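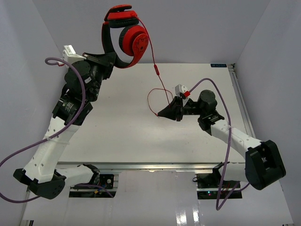
## What Is an Obituary?

An obituary is a short article about a person who has died. It is printed in a newspaper or posted on a website. It tells readers who the person was and when the funeral will be held.

The word comes from Latin and is linked to a word for death. It is said "oh-BICH-oo-air-ee."

### Who writes it?

Usually a family member writes it. Sometimes a funeral home helps. For well-known people, a reporter may write one years early and keep it on file.

### What goes in it?

Most obituaries use the same parts, in nearly the same order:

1. **Full name.** A nickname may be added in quotation marks.
2. **Age and date of death.**
3. **Life facts.** These include birthplace, schools, jobs, and hobbies.
4. **Family.** People who are still living are listed after the words "survived by." People who died earlier are listed after "preceded in death by."
5. **Service details.** This part gives the place and time.

### A short sample

> Eilif Vik, 80, died in December. He repaired clocks and taught swimming. He is survived by his daughter, Idun Torvik, and 3 grandchildren.

The sample leaves out many things. It does not say where he lived or which clocks he liked. Newspapers often charge by the line or by the word, so a family may choose a limit, such as 500 words.

### Why do people keep them?

Obituaries help people who study family history. One notice can name parents, children, and towns. Libraries store old ones on paper or on film. Names are sometimes spelled wrong, so check a second record, such as a birth certificate.

### Words to know

- **Survivor:** a relative who is still living
- **Maiden name:** a woman's last name before marriage
- **Death notice:** a shorter item with only the basic facts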